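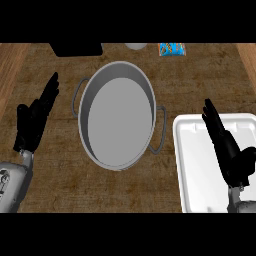
The two-handed setup in simulation, with the pot and the white tray.

April | By Kiri Hoani
Filed under: Equipment & Budgets

Every spring the Brorkbridge kitchen lab writes down what it would like to buy, and every spring somebody upstairs asks whether we could want less. This year we came prepared. The proposal is a pair of arms with multi-fingered hands for the Sondosholm bench, and before asking for a cent of hardware money we have built the whole job in software, down to the pot.

The pot has turned out to be an expensive object. It has a loop handle on each side, so one hand is never going to be a sensible way to move it, and the moment you say "two hands" to a supplier the quote grows a second page. Marar will sell us simple two-finger grippers for much less and has reminded us of this twice. Fornum makes the jointed hands, and Fornum knows it.

So the plan goes like this. We spend the first part of the year in simulation, where a dented pot costs nothing and the delivery time is excellent. The task list is dull on purpose: take the pot by both handles, lift it, set it down on the tray, put it back. We have budgeted for up to 400 hours of computing time, which sounds like a lot until you watch a hand spend an afternoon learning where its thumb goes.

If the lift looks good in software, we rent one arm for 5 weeks and find out how much the software was flattering us. Only then do we sign for the pair. I know this is slower than the usual method, in which we buy the thing in a hurry at year end and then look for a table strong enough to hold it.

A few lines people forget, and which I have put in this time:

Spare fingers. They are sold separately, like everything else.

Mounting plates. The current bid is 509 dollars a plate, and yes, I asked if that was for a box of them.

Training days for the evening staff, who will be the ones standing next to it.

Shipping to Sondosholm, quoted at 1,221 dollars – the crate is apparently very nice.

Pots. Real ones, several, from the ordinary store.

What I don't have is a firm number for service after the first year. Fornum calls this "to be discussed," a phrase I have also started using with our own finance office. If you have run a pair of hands like these for longer than a demo, please tell me what broke first and what it cost.

Comments on the draft budget are due to me by noon on Monday. Requests for a third arm will be read with interest and filed.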